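The **Grascombe Manipulation Project** is a student robotics project at Grascombe College. It was started in September 2018 by Szu-yu Chow, an instructor in the engineering department, as a two-semester course for third-year students. By its second year it had enrolled 43 students, working in teams of four or five.

## Coursework

Teams program a robot arm to handle household items on a tabletop. The first semester covers rigid objects such as cutlery and cups. The second is given over to cloth, which changes shape whenever it is touched and is graded separately. Each team must record at least 300 attempts at a task before submitting its control software.
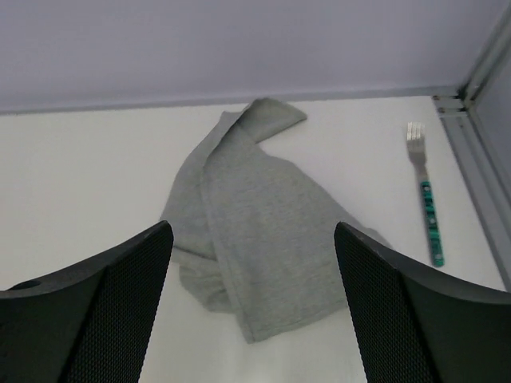
Recordings from all teams are pooled in a shared archive named Mavholm, after the building where the lab was first housed. Students label each attempt by hand and note the starting position of the items. As of 30 June 2020, the archive held 2,000 labeled attempts, most of them from the cloth unit.

## Varghese Round

The course ends with the Varghese Round, a one-day contest open to the public. Every team receives the same 21 tasks and may not change its code once the first has begun. Points are given for completed tasks and taken away for dropped items. The winning team keeps the Plastgate Cup until the following year.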